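3 May 2019
Air in the common room, Samarakoon building, second visit

Went with Kamrul to read the two loggers which are hanging in the common room since March. The one near the window has a full memory and all data is fine. The one above the door stopped after 18 days. Battery was not empty, so I suspect the contact. I cleaned it and put it back, with a new seal.

From the window logger: in the mornings CO2 stays under 800 ppm, also when the door is closed. In the evening with the card players it climbs quickly and needs very long to come down again. I did not yet make the plot. Kamrul wants it on the same axis as the Prekport house, but there the room is much higher, so I am not sure the comparison is fair. To discuss with Sumaiya. 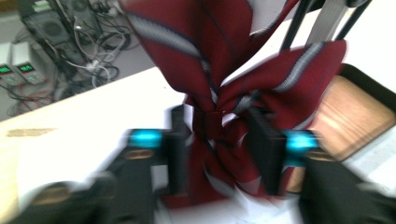
Tie on the stand, gripper fingers at the knot.

Spoke with the residents for a short time. The main complaint is still the draft at the sofa, and because of the draft they close the vent with a towel. I asked them please to leave it open until the end of the month - two of them agreed, one lady did not answer. She had bronchitis in winter and I understand her. Maybe we can turn the louver up to the ceiling. It has a small screw, 4 mm hex key, which we did not have with us.

Filter: the old one was dark gray on the street side and clean on the other. Weight gain to be measured here, after one night in the dry cabinet. The Mengate filters come only in packs of 12, so Sumaiya has to decide if we share with Zurnach. I would say yes.

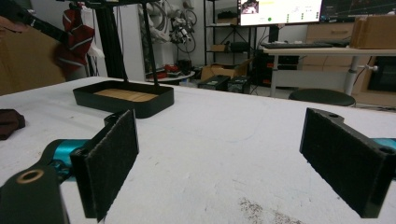 White table, gripper open, felt on both fingers.

Mistake of mine from the last entry: I wrote the fan was on step 2. It was on step 1 the whole time, the label on the knob is turned. So the flow we used in the calculation is too high by nearly 200 cubic meters per hour. I corrected the sheet and saved the old one with "wrong" in the name. Please do not use it anymore. 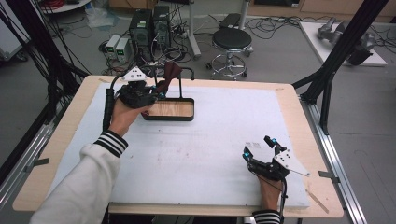 Open points for next visit:
Hex key 4 mm, spare batteries, long ladder (the short one is not safe above the door).
Read door logger after one week, not later.
Ask the office for the cleaning hours, I think the peaks at noon come from there.
Kamrul calibrates the hand meter with outside air before we go.

S. A. gets a copy of the evening data when the plot is ready.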